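Notes on Keeping a Household Recipe Record

22 August 2020

Readers of this blog will know that it is concerned chiefly with the ordinary business of running a home. The present entry deals with the household recipe record: what it should contain, how it should be arranged, and who should be permitted to write in it. The subject was raised in May by Kanini Mutiso, who had inherited her mother's papers and wished to put them in order before any more of them were lost.

The papers in question came in a biscuit tin. There were 291 separate items, a figure that includes envelopes, the backs of calendars and a seed packet with a method for pickled beets written along its edge. Many were duplicates. Several recorded the same dish under different names, and a good number gave ingredients without any method at all. Such a collection is typical. It reflects how cooks write for themselves, and it is of limited use to anyone else until it has been edited.

The first step is to sort without discarding. Ms. Mutiso divided her papers into dishes the family still eats, dishes someone remembers, and dishes no living relative can account for. The last group was the largest. It was placed in a folder and has been left alone, which in my view was correct. A record begun in haste tends to lose the very things that cannot be replaced.

The second step is to choose a standard form for each entry and to keep to it. The form used in my own household is as follows. The name of the dish appears at the top, followed by the name of the person from whom it was received. The quantity it makes comes next, then the ingredients in the order of use, then the method. Remarks are kept at the foot of the page and are signed with initials. Remarks are where disagreements belong. The entry for my aunt's corn bread carries four of them, and the last two contradict each other on the question of sugar.

Measurements require particular care. Older recipes call for a cup without saying which cup, and the cup may have been a specific piece of china that broke long ago. It is advisable to cook the dish once with standard measures, write down what was used, and keep the original wording beside the new figures. Ms. Mutiso's mother gave flour for her flat breads as "3 of the blue." The blue bowl was located in a cousin's house in Zallstead and its contents weighed on a kitchen scale. The result has been entered in the record together with the original phrase, as both are part of the recipe.

Oven temperatures present a similar difficulty. Terms such as "a good oven" and "a falling oven" were plain to those who wrote them. Where there is doubt, the lower temperature should be tried first and the time noted.
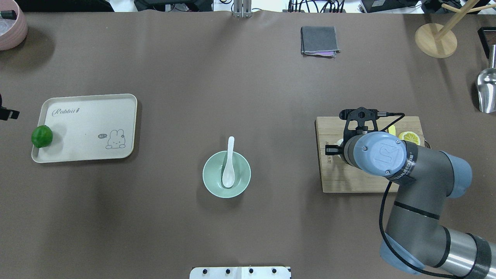

With regard to the physical record, I continue to recommend a ring binder with plain pages in preference to a bound book. Pages can be removed for use in the kitchen, copied for relatives and replaced when they become stained. An index at the front is worth the trouble, provided it is arranged by the names the family uses. A dish known to everyone as "Sunday potatoes" should be found under S, whatever a cookbook may call it.

On the matter of who may write in the record, practice varies. In some homes a single person has charge of it. My own preference is to allow any adult member of the household to add a page, on condition that the dish has been cooked at least twice. Existing pages should not be altered. A correction goes in the remarks, with initials, and the original is left to stand.

Ms. Mutiso has so far completed 28 entries. Her sister-in-law, Kanini Muriithi, has undertaken to type them so that copies may be sent to the relatives in Kimaro, who have asked for the beets. The seed packet itself will remain in the tin.

Correspondence on this subject is welcome and may be left in the comments. I should be especially glad to hear from any reader who has settled on a sensible method for recording jam, as my own pages for it are in poor order and the plums are nearly ready.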